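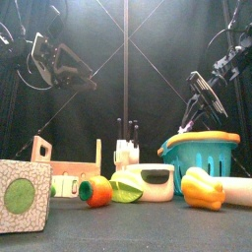
Two-arm table cell: right arm stops short of the basket and drops out

Posted in Robotics and Automation Help, Small Cells and Benchtop Systems

Our training center in Birnton operates a benchtop cell with two arms that sort play food and kitchen items into a basket. The controller is a Zillov unit and the task software was written in house. The cell ran without incident until December, when the right arm began to stop during its approach to the basket.

The fault does not occur on every cycle. The arm lowers the gripper toward the rim, stops, and reports "following error, joint 4." The left arm continues to move for a moment before the controller halts it as well. It is this delay that concerns us most, as staff reach into the work area to reset the items.

The following steps have been taken without success:

Restarted the controller and both arms.
Repeated the homing routine.
Replaced the gripper cable on the right arm.
Moved the basket closer to the center of the table.

The log shows 227 faults for the month, nearly all of them in the afternoon. We would be grateful for advice on the cause, and on whether the cell may remain in use while the matter is being looked into.

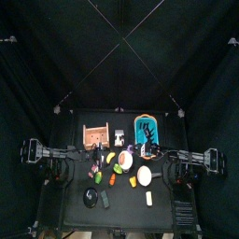
Posted by Edwards

The cell should be taken out of use until the stop delay has been explained. The following error and the delayed halt are separate faults and should be treated separately.

With regard to the delay, please check how the two arms are linked. In many small cells each arm has its own stop circuit, and the second arm is halted only by a message from the software. Such an arrangement is not suitable where people reach into the work area. Both arms should be wired to one hardware stop circuit, so that a fault on either arm removes drive power from both. Test this at low speed with the table cleared and all persons outside the reach of the arms. Until the test has been passed, power should be removed and locked out before anyone resets the items.

With regard to the following error, a fault that appears mainly in the afternoon suggests heat or cable strain. Record the motor temperature and current for joint 4 at the start of the day and again when the fault occurs. With power off, move the joint by hand through its range, if the maker permits this, and feel for a tight spot. Inspect the full cable run as well -- replacing the gripper cable would not correct a worn motor or encoder cable further up the arm.

Please do not raise the error limit in order to clear the fault. The limit is there to detect contact and lost motion.

Posted by Grergate Bench Support

We had a similar report on a cell of this size. The encoder connector at joint 4 had worked partly loose and would lose contact only when the arm was extended and pointing down. It was reseated and a strain relief was fitted. The cell then completed 2000 cycles at reduced speed before it was returned to normal use.

It is also advisable to check the payload setting. If the gripper or fingertips have been changed, the old value may still be stored.

Posted by tablecell_user

Same thing here. Turned the speed down and it went away, mostly. Did not look into it further.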